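Gear station keeps missing the last peg
Opened by: Jitcombe robotics club, build table
Status: open
Project: Beltmont planetary kit, two-arm setup

Hi all, me again! We're trying to get the arms to put gears on the round plate for our March demo, and the third one is driving us nuts. Logging what we've tried so the after-school group can pick it up.

1. Grip force. I had it at 50 and bumped it up to 200, thinking the gear was twisting as it got close to the plate. Grip feels solid to me now, so I'm leaving it there.
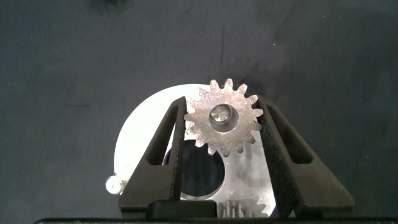 2. Wrist camera offset. I redid the calibration from the open-gripper pose over the gray mat, and wow, the old numbers were from before we swapped fingers (my bad).

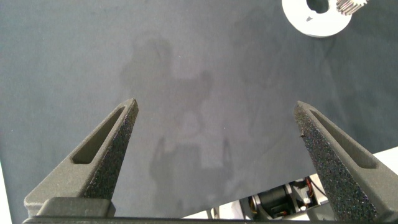 Saved the new one as Humen 7 – please don't load any of the older files, they'll send the arm way too far over. I also slowed the approach a little.

Then I checked the pose list on the Yip controller, and the home pose was off too.

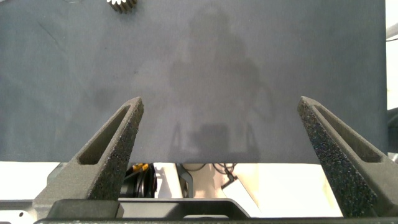
So I re-taught home and ran the whole routine again from the top. The log still throws error 295 on the final lower, and I can't find it in the manual anywhere.

3. Full run with both arms. Two gears on, third one in the left gripper, one bare peg to go.
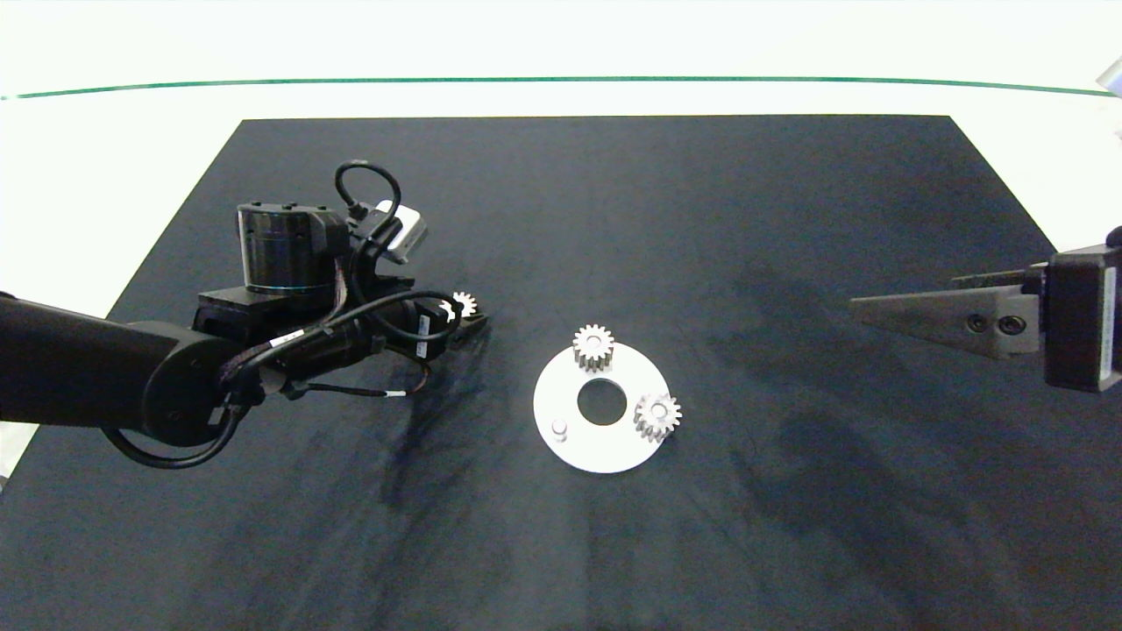 4. Still to do: re-teach the approach for that last peg, and try it with the right arm parked farther back. If anybody has seen error 295 before, please write it in here!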